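Open Day

Baluyot at the gate had a list and I wasn't on it. Imelda Cabanatuan was, plus one. So I was plus one. Fine. Badge, lanyard, a paper bag with a pen in it, go through, mind the step.

I minded the step. Mum didn't.

"I'm all right," she said, before anyone asked. Cross about it. She had her good coat on, the green one, and her handbag held in front of her like she was going in to see the bank.

The Plasdale building used to be where she worked. Eleven years on the packing side, when it was still Cimero and they did kitchen timers. She'd told me all this in the car. She told the man on the stairs as well, and a girl holding a tray of squash.

"That was the canteen," she said. Pointing at a glass wall. "And that was where Revutus kept his bicycle."

"Who's Revutus?"

"He was a foreman. Keep up."

Up the stairs, along, through a door somebody had wedged with a fire extinguisher. Crowd of people in coats. Room 202 on the door. Too warm. A young man in a Plasdale shirt talking very fast about arms and how many hours they'd run since July, and nobody at the back could hear him, so the back talked among itself. I got an elbow in the ribs. Mum went under the elbow. She is not tall and she has never queued in her life.

By the time I caught up she was right at the front with her nose nearly in it.

"Oh," she said. "They've papered it."

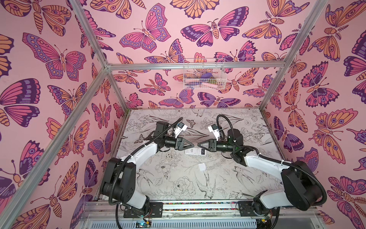 The two arms at Plasdale, butterflies and all.

They had papered it. Pink, great big butterflies, moths as well. I'd come expecting something grey. You could have put it in a nursery, nearly.

"Left and right work together," the young man was saying. "One steadies, one – well, they share. Small objects are the difficult ones. Thin things. Anything you'd do without looking."

"I did it without looking," Mum said.

"Sorry?"

"Eleven years. Two hands. I never looked."

He laughed, nicely enough. He had a biro behind each ear, I don't think he knew about the second one. He asked what she'd packed and she told him. Timers, the card, the little leaflet, lid. A hundred a box. He asked how fast and she gave him a look and said, "Fast."

Somebody behind us wanted to know would it take jobs. Somebody always does. The young man said what they'd obviously told him to say, about dull work and freeing people up, and I watched Mum's face while he said it and could not for the life of me tell you what was going on in there. She was watching the fingers. Black things, pointed, coming at each other across the floor so slowly. Her own hands had come up off the handbag. Thumb and first finger, both sides. Just a bit. Closing when they closed.

"Don't snatch," she said. To the arm.

"It can't hear you, Mum."

"I know it can't hear me."

The rest of the tour went off to see the loading bay. Lots of shuffling, someone's child wanting the toilet. We stayed. I said we ought to go with them and she said what for, she knew what a loading bay looked like, she'd been proposed to in one. First I'd heard of it. Not by Dad, either, the dates don't work. I opened my mouth and she held up a finger, because somthing was happening.

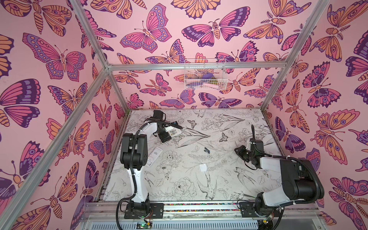
"Remote control," she said. "That's fiddly. That's got to have the batteries go in the right way round or it's no use to anyone. Does it know which way round?"

"It's learning," said the young man.

"So it doesn't."

"Not every time."

She nodded. She seemed pleased with that, more than with anything else he'd said. She put her bag down on the floor. She never puts her bag down on a floor, it's bad luck, your money runs out.

"We had a girl," she said, "who couldn't tell her left from her right. Lovely girl. I put a dab of nail varnish on her thumb. She was the best on the line by the summer."

He took one of the biros down and wrote it on his hand. Nail varnish. I saw him do it.

We were in there another fifty minutes. The tour came back past us and went home. Baluyot came up from the gate to say they were shutting, and he knew her – he knew her! – his aunt had been on lids, and that was another ten minutes on top, the aunt's hip, the aunt's bungalow. The young man had given up his speech altogether by then and was leaning on the wall asking her things. How did she hold the leaflet. Which hand let go first.

"The left," she said. Then, "No. Wait." And she shut her eyes and did it in the air, lid, card, leaflet, and her wrists turned over in a way I had never once seen them do, not in our kitchen, not anywhere.

"The right," she said. "The right goes first. Write that down."

He wrote it down.

In the car she wanted the heater on and the radio off. I asked who'd proposed to her in the loading bay.

"Mind that van," she said.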